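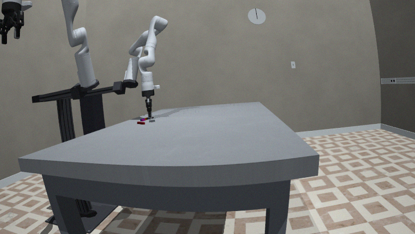 Residents of Lornanside have no right to be surprised, according to Anas Shawky, who told Monday's council meeting that the new parking meters on Twal Street were announced in the town newsletter "on page 33, under the recipe."

The meters, supplied by Prometti, went live in April and take coins, cards and a phone app. They do not take the coins most people carry. In their first month they issued 278 tickets, 5 of them to the van that installed them.

The council had expected the scheme to bring in up to $2,000 a month for sidewalk repairs. It has so far brought in a good deal less, most drivers having discovered the free lot behind the Gratora bakery. The bakery reports its best spring in years and has asked the council to leave the meters exactly where they are.

A vote on moving them is set for Friday at 6 p.m. Parking outside the hall is metered until seven.

14 comments | 9 shares
Contact the newsroom | © Lornanside Post | Back to top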